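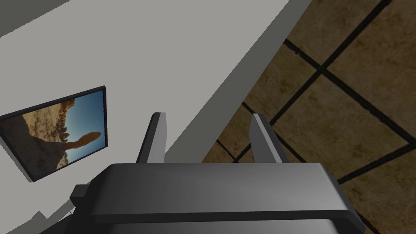 4. Community schools after 1989

The reopening of Jewish schools in Romania has usually been told as a story of the capital. Coşkun argues that the smaller towns moved first, and the Sandu papers bear her out. The collection holds letters from 13 families who asked for Hebrew lessons in the winter after the regime fell, before any central body had funds to offer.

Most of the letters are short. Parents wrote that their own schooling had left them with a few prayers and the names of the holidays, and they wanted more for their children. Marinescu reads this as a return to religion. The letters themselves seldom mention belief. They ask about teachers, rooms and books, and two ask whether grandparents could attend.

Figure 3. View with wall and tiled floor.

Lessons began in January with 12 pupils, taught by a retired pharmacist who had learned Hebrew as a boy. Attendance fell to 11 by spring, when one family left for Haifa. The register stops there, and the later years have to be pieced together from interviews.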